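Shoe tidying by robot: are we there yet?

Maureen_E
July 2024
Really excited by this one! The arms at Woltorville have moved on to footwear, and I reckon the hallway heap is next.

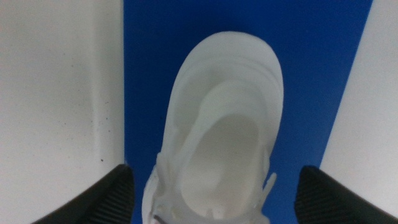
White clog, blue mat, both fingers open.

drisss
Lovely, but my hallway has nine shoes in a pile and a dog on top. One shoe on a clear mat is the easy bit.

Maureen_E
Easy for you! Straps flop about and white on white must be a pig to see.

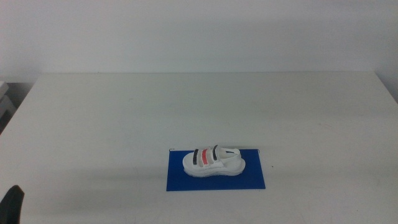

And once it can manage one, pairing them up can't be far off. I'd give it two years.

soyul_ji
Two? I'd say four. Lefts and rights catch my kids out every morning.
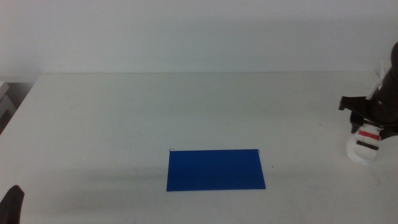

I do want one, mind. If it only lined up the school shoes I'd be thrilled.

drisss
Fine, four, if it does wellies as well. Mud included.

Maureen_E
Wellies! I'll ask at Gredcombe in March.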